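Notes from the Gelimex open day, December 2, 2023

Yuzuki Ikeda took our group round the dismantling hall, where 14 cells strip old office computers. The house rules hang at every cell door. Mains leads come off before a case goes in, and the arm stops if anyone crosses the yellow line.

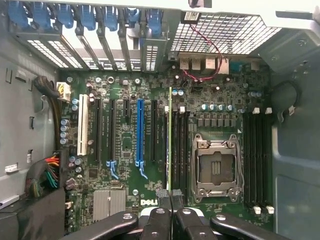
*Dell tower case seen from above, CPU socket open.*

Grip force is checked every 200 cases and written in a paper log. Two people sign it. I asked Isamu Fukuda about coin cells and he said they still come out by hand, under a separate rule due for review in July.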